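Home | Clubs | Robots | Ask Us

Stolorix Kids: Robot Club

Updated 2026-04-25

Robot hands are hard to teach! Our club tries the same job over and over. Fingers, thumb, grip, repeat. 50 tries per round, 4 rounds, thats 200.
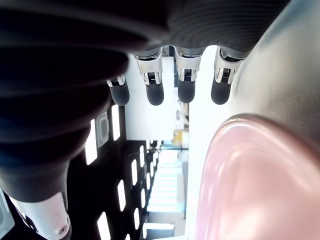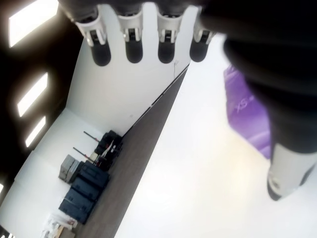
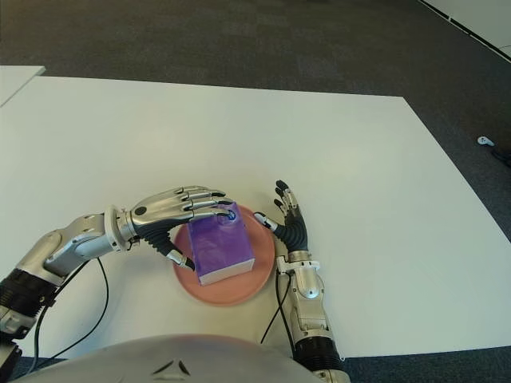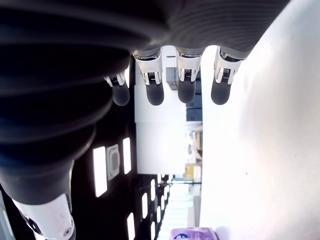 A reader from Flalinia wrote in to ask why two hands, isn't one enough? Good question. One can hold somthing steady, the other can turn or open it. Try doing up a jar with one hand. Tricky, eh.

3 comments | 50 shares
© Stolorix Kids | Contact | Back to top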